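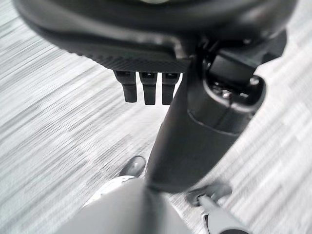 Hand over the carpet, wrist view

Fingers sag when the arm points down – normal?

wivville_shed
Building a hand at home and I've spent 21 evenings on it. Pointing at the floor, the three small fingers droop a bit. Springs or firmware?

Nakis
Springs, I'd bet. Mine did it all June until I went up a size.

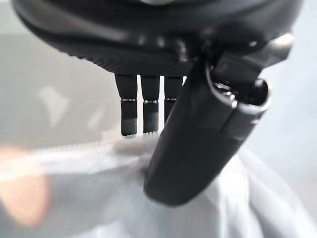 I'd also check the big finger, as a loose pivot there throws the rest out.

bameo89
Firmware. Just update it.

wivville_shed
Tried both. Stiffer springs – much better, thanks!

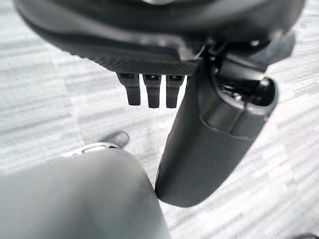 1 min read · 89 words

I'll do the pivot tonight.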